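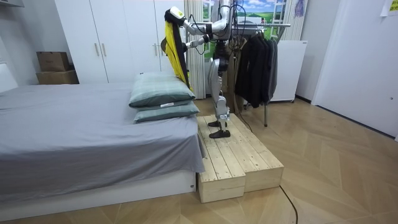 The woman who runs Pledier, a secondhand coat shop on the hill side of Plusberg, has spent 18 years buying what other people regret. She agreed to talk on a Tuesday, her slow day, on the condition that I keep her name out of it and hold the pins. Her trade is outerwear, mostly wool, but she has a soft spot for loud things with sober insides, and yellow with a black lining is her favorite combination. "It should hang straight from the top," she said. "Pinch it there, let it drop, and watch the fold. If it twists, somebody has washed it."

She has strong views on washing. Most of the coats that come through her door were killed at home, she says, by people who meant well. "They read the label afterward. I don't know what they think the label is for. Decoration."

The shop started with 2 suitcases and an inheritance. The suitcases belonged to an aunt, who had filled them with raincoats from a factory in Trornov and then never gone anywhere it rained. The inheritance came to almost 3,000 dollars, and most of it went on a front window. "I had a beautiful window and nothing to put behind it," she said. "People came in to ask if I sold glass."

I asked how she sets a price. She looked at me for a while, then at my jacket, and I was sorry I had asked.

"I think of what I'd pay if I were in a good mood," she said. "Then I wait until I'm in a bad one and see if I still agree." The most expensive thing she ever sold was a long camel coat with a Štěpánek label, which went for 2,000 dollars to a man who didn't try it on. It came back in January. The sleeves were too short. She gave him store credit, and he has been working through it ever since, one scarf at a time.

Moths, on the other hand, she refuses to discuss on the premises. We stepped out to the sidewalk for that part. She freezes every wool piece before it reaches the rack, in a chest freezer that also holds her soup, and she has no patience for cedar blocks. "They smell nice," she said. "The moths think so too."

Does she ever keep anything? She says no, then admits to a green loden with a missing button that she has been about to repair for six years. Customers ask for it. She tells them it's on hold.

By four o'clock we had pinned three hems and she had sold one umbrella, which she described as a rush. I asked what she would tell a person who wanted to open a shop like hers.

"Check the pockets," she said, and went back in to answer the phone.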